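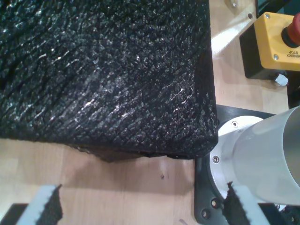 Slide 1. Title. Say hello, say Grakham, say the talk is about stop buttons and the rules we write around them. Wait for the people who wanted the machine learning track to leave.

Slide 2. Start with the manual. The cell manual at Corrigan runs to 90 pages. The stop button gets one paragraph, and it tells you the button is red. Pause. If there's a laugh, take it; there won't be another until slide 5.

Slide 3. What the rule should say. Whoever is watching the arm can hit the stop without leaning over it. Nothing gets stacked on it, hung from it or parked in front of it. Everyone in the room knows which machine it stops, including the person who came in to borrow a stapler.

Slide 4. Reach test. Stand where you normally stand, which may differ from where the floor tape says you stand. Look at the work. Put your hand out. If you had to look away to find the button, move the button or move yourself. Úna McGrath ran this at Jisto and 13 stations failed before lunch. Don't say which lunch.

Slide 5. Loose stuff. Bags, film, sheeting, sleeves. Soft things shift when an arm brushes them, and they like to end up over whatever you need next. Our house rule: clear it or clamp it. Someone will ask about tape. Tape is a mood, it comes and goes.

Slide 6. Testing. Press it at the start of every shift with the arm moving slowly. Write it down. At Garby the log had 3774 entries in the same handwriting, same pen, all "OK." Let them think about that one.

Slide 7. Resetting. Releasing the button must never start the arm. Restart is its own step, done by somebody who has looked at the table first. Go slower here, I always rush it.

Spare, if time: labels should be readable from the operator's side. Skip if we're past 4:30.

Questions. Repeat each one into the mic.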